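Posted 19th August

The great bin reshuffle

I've been putting off writing about bins because, well, who wants to read about bins? But three of you asked after I moaned about ours last month, so blame yourselves.

When we took on the back room in July I had grand plans for it. Reading corner, comfy chair, stripy grey carpet, all very calm. What it had instead was a carrier bag hooked over the door handle, filling up with tissues and biscuit wrappers and swinging into my hip every time I went through. I put up with that for 16 days and then ordered a pedal bin.

I'd looked at the Nokuline ones first because they come in a nice soft grey, but they're 84 pounds and I can't be spending that on something I'm going to drop teabags in. Patero had a decent one too, only the lid was the sort you push, and I never want to push a lid when I've got sticky hands. So I went cheap and cheerful and got one with a yellow lid and a yellow pedal. It goes against the white wall by the light grey chair, and I love it! The yellow is properly loud in a room that's otherwise grey on grey on grey – my sister-in-law thinks it looks like a toy, but she has beige everything, so there we are.

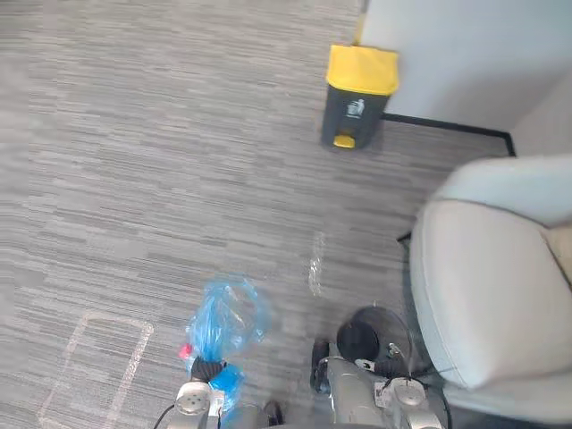
Do you need proper bin liners for a little pedal bin? Any thin bag will do as long as it's big enough to fold over the rim, though a very crinkly one can stop the lid shutting.

I've been buying the Jellex rolls, 50 to a pack, and they're fine. A bit long. I tie a knot in the spare bit at the back so it doesn't flap about, and I keep 2 or three spares flat in the bottom, under the one in use, which saves a trip to the kitchen cupboard when it's full.

Emptying it is now a bedtime job, along with shaking out the cushions and hoovering if I can face it (I mostly can't). Stripes hide crumbs brilliantly, by the way. Next up is the shelf over the radiator, which is still covered in batteries that may or may not be dead.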